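Category: Defense Supply / Procurement Notes

Spare parts contract goes to a second round

The ministry has asked Valtel and Gruvach to send new prices for the field radio spare parts. The first offers, opened in April, were both above the limit. Valtel asked for 107 days to deliver and Gruvach for 80.

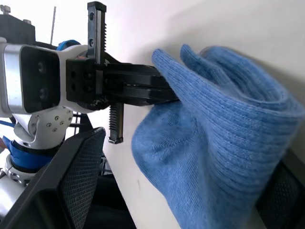

What is changed in the new request

The number of radios stays at 501. The supplier must now keep a repair desk inside the country for three years, and it must name every subcontractor before signing.

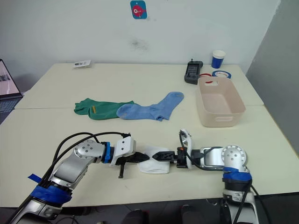
Kimie Sakamoto, who followed the first round for us, thinks the subcontractor rule will be the hard one. Small workshops do not like to see their names on a public paper. 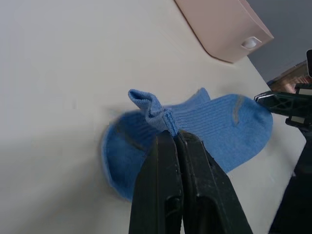 There is also the question of stock numbers. Pedach still uses the old catalog in its depot, and the new parts will have to be entered by hand until the two systems can read each other.
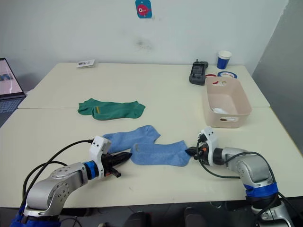

Stock numbers are a problem for clothing too, and Andri Pichler wrote to us about this. A pair of socks, like the light blue ones on the white table, can have one number as a pair and another as single pieces, and then the depot report shows double. He asks that the new catalog counts by pair only. We have sent his letter to the catalog office.

Recent items
Annamalai depot opens its second gate
Nesma Cherkaoui: reading a tender from the last page
Letters on truck tires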